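Milk program changes at the Buncombe food pantry

Starting in October, the Buncombe pantry will hand out fresh milk on two days a week instead of one. Households can pick up on Tuesday afternoon as before, or on Friday between 3 p.m. and 6:30 p.m. The Friday pickup uses the side door on the parking lot. The front door stays locked that day while the after-school program has the main hall.

The change comes after a year in which demand for milk grew faster than for anything else on our shelves. In the twelve months ending in August the pantry gave out 2,664 bottles. The year before, the total was 2,000. We now have 275 households signed up for the dairy list, and on several Tuesdays this summer the last people in line went home with powdered milk.

Alper Taşdemir, who runs the cold room, asked for the second day back in the spring. The old schedule meant one large delivery on Tuesday morning, and the walk-in cooler could not hold all of it along with the eggs, yogurt and produce. Part of each delivery had to stay on the truck and come back at noon. With two smaller deliveries, everything fits inside at once and the bottles people take home should have more days left on the date.

Keskin Dairy will make both deliveries. The price per bottle stays the same through the winter. Keskin has also agreed to take back full cases that we have not opened, which it did not do under the old agreement.

What you can get

Each household may take milk once a week, on either day. One or two people in the household: one bottle. Three or four people: two bottles. Five or more: three bottles. Please do not come on both days in the same week. The sign-in sheets for Tuesday and Friday are now kept in one binder, so the person at the desk can see if you have already been in.

Whole milk and two percent will be at every pickup. Skim will be there when Keskin has it. We can get lactose-free milk if you ask a week ahead, and you can do that at the desk or by leaving a message on the pantry phone. Shelf-stable oat and soy milk are in the dry goods room and do not count toward your weekly limit.

If you send someone else to pick up for you, they need your card or a signed note with your card number on it. A picture of the card on a phone is fine.

Keeping milk at home

Tuncay Karaca gave a short talk on cold storage at the September supper, and a number of people asked for his notes. The main points are below.

Your refrigerator should be at 40 degrees Fahrenheit or a little lower. The number on the dial does not tell you the temperature. Put a refrigerator thermometer in a glass of water on the middle shelf, leave it overnight, and read it in the morning before anyone opens the door. The pantry has thermometers to give away, one per household, while they last.

Keep milk on a shelf toward the back. The door is the warmest part of most refrigerators, and it warms up more every time it is opened. If your shelves are too close together for a tall bottle, most of them can be moved up or down a notch.

Put milk away first when you get home. It should not be out for more than two hours, or one hour if the room is over 90 degrees. If you have a long bus ride, bring a cooler bag or ask at the desk for one of ours. The bags are gray with a Steria tag on the handle, and we would like them back.

Do not pour milk from a pitcher or glass back into the bottle. Put the cap on tight between uses, as milk picks up smells from onions and other strong foods.
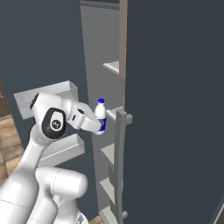
A bottle of milk at the refrigerator, blue cap on.

Milk can be frozen if you know you will not get through it in time. Pour a little off first to leave room at the top, then close it and write the day on it. Use it within three months. Thaw it in the refrigerator, which takes a day or more, and shake it well. Frozen milk may look grainy when it thaws. Most people find it better in pancakes, soup or oatmeal than in a glass.

A "sell by" date tells the store how long to display the milk. It is usually good for several days past that if it has been kept cold. Throw it out if it smells sour or has lumps.

Other notes

The Trorerness Road stop has moved one block east during the sewer work. Riders coming from downtown should get off at the library and cross at the light. The bus company expects the stop to be back in its old place before Thanksgiving.

We need two people for the new Friday shift, one at the desk and one to bring cases out from the cooler. The cooler job involves lifting up to 40 pounds. The shift runs from 2:30 p.m. to 7 p.m., and it can be split. Speak to Alper on any delivery day or leave your name on the sheet by the coffee urn.

Egg cartons are welcome again, clean and dry, dozen size only. Please do not bring glass jars for now. The shelf in the hallway is full.

The pantry will keep its regular Tuesday hours, 1 p.m. to 5 p.m., through the end of the year.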